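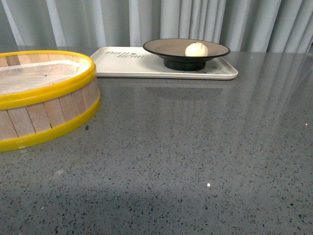
Ticket 278 – Steamer basket: liner sticks to the buns
Product: Flidero steamer basket with mesh liner
Status: open, waiting for customer

First message

Good morning. I bought the Flidero basket in May from the Skatberg shop, and I use it for small white buns with a pleated top. My problem is with the mesh liner. When I lift a bun, the bottom skin stays on the cloth and the filling is almost open. It happens with most buns of a batch, also when I wait before lifting.

What I tried already:
1. Washed the liner in warm water without soap. No change.
2. Put a little oil on the mesh with a brush. Better for the first batch, then the same again.
3. Steamed 4 minutes less. The buns were not ready in the middle.

I have also a second question. There are a few tiny dark specks on the mesh. I can't say if they are burned flour or the start of mold. The basket is stored without lid, on the counter.

Photo attached, with the basket at the left and the black footed dish I use for serving.
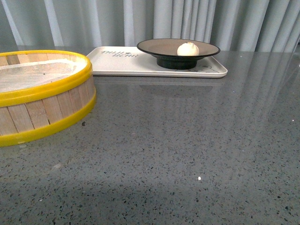 Reply from support

Thank you for the clear list. Please try these steps in this order:
1. Soak the liner in cold water for 29 minutes, then press it with a towel. It should be damp when the dough goes on it.
2. Leave the lid a little open for the last minutes – a fast change of temperature makes the skin tear.
3. For the specks, rub one with a soft brush and white vinegar. If it comes off, you can keep the liner. If it stays or smells, please replace it. The spare part is number 151, also sold by Galberg.

From the photo we can't tell what the specks are, so the vinegar test is necessary.

Second message

Steps 1 and 2 are done. Two buns from the batch were still sticking, the others came off whole. I will do the vinegar test this evening and write the result in this ticket. Does liner 151 fit also the older Rathnayake basket? I have one in the cupboard.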